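Wiping a Foam Board: Collecting Demonstrations With Hand-Held Grippers
Student project report, spring term

1. What we set out to do

Our project group wanted to teach a two-armed robot to wipe a flat surface. We had two ways to record the task. One was to drive the arms by remote control, with an operator at a pair of handles and a screen. The other was to leave the arms switched off, strap a gripper to each hand, and do the task ourselves while the grippers recorded. We tried both in the first month and kept the second for the rest of the project.

The surface is a large foam board laid flat on a table. We picked it over a real countertop because it is light and it slides if you push it too hard, so a wipe with too much sideways force shows up right away. One hand wipes with a sponge. The other hand stays on the board or near it and can hold it down when needed.

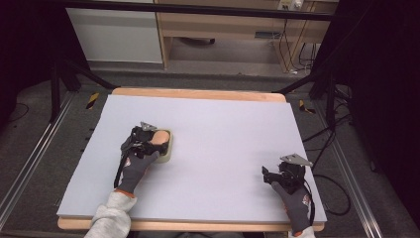
Page last changed: April, by the Navow project group

2. Equipment

The grippers follow the Görtz design, which our department has used in earlier courses. We changed the strap and nothing else. Each gripper straps over the back of the hand and is worn over a glove. Both are wired, and the cables were our main complaint in the first sessions. If the slack was on the wrong side of the table, the operator felt a tug near the end of a long wipe and shortened the stroke without meaning to. We now lay the slack out to the side before each session.

Recordings go to a desktop computer running Pomia, the logging program written by last year's group. It stores the camera views, the finger opening and the hand positions on one clock. We spent most of a week on that clock. In the early files the finger opening lagged behind the video, and a model trained on them closed its grippers late.

The robot itself is in the Clullgate lab, one floor down. It was only used for the remote control trials and for the final tests.

3. Remote control compared with hand-held grippers

Remote control had one clear advantage. Whatever the operator did, the robot could do, because the robot was the one doing it. The recordings needed no conversion afterward.

The trouble was the pressing. With the handles we had no feeling for contact, so operators either hovered above the board or pushed it across the table. Three of us practiced for a full afternoon and were still slow. The strokes came out short and jerky, with a pause at each change of direction.

With the grippers on our hands the strokes were smooth from the first session. New operators needed a few minutes to get used to holding the sponge between the fingers, and they tended to squeeze it too hard. On the other hand, a person can reach in ways the arms can't. We had to throw out demonstrations where the wrist turned past the robot's limits. After that we wrote a short instruction sheet: keep the elbows low, stay on your own side of the board, do not cross the hands.

4. Procedure for one recording

The operator starts with both hands above the board and the fingers open. After the start tone, one hand picks up the sponge and wipes from the far side to the near side in overlapping strokes. The sponge is then put down and both hands go back to the start position. The fingers must open fully at the end, since we use that moment to cut the file.

We planned for 2000 recordings and collected around that number over the term. Each operator worked for a short block and then swapped out. Tired operators lift the sponge early, and those files were hard to spot later.
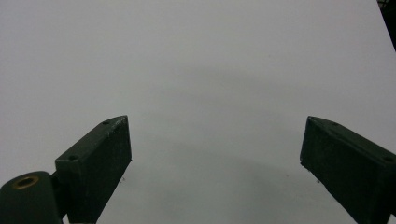
Does the empty gripper need to be recorded too?
We record it in every file. The model has to learn what the idle hand does during a wipe, including staying still, and leaving it out made the robot's second arm drift in our first test.

5. Problems and open points

Calibration was the part we underestimated. The finger opening is measured from a fully closed and a fully open position, and both have to be set again whenever a strap is adjusted. We lost 6 sessions because someone tightened a strap and went straight on recording.

A plain board is also a hard background for position tracking. There is very little on it for a camera to follow, so the estimated hand position wandered when a view held only the board. Keeping part of the table edge in view helped for the outer strokes. It did not help for the middle ones, and we have not solved this.

The model trained on the final set wipes the outer parts of the board well and leaves a strip near the center. We think this comes from the tracking error, but we did not have time to test it separately. The next group should start there, before recording anything new.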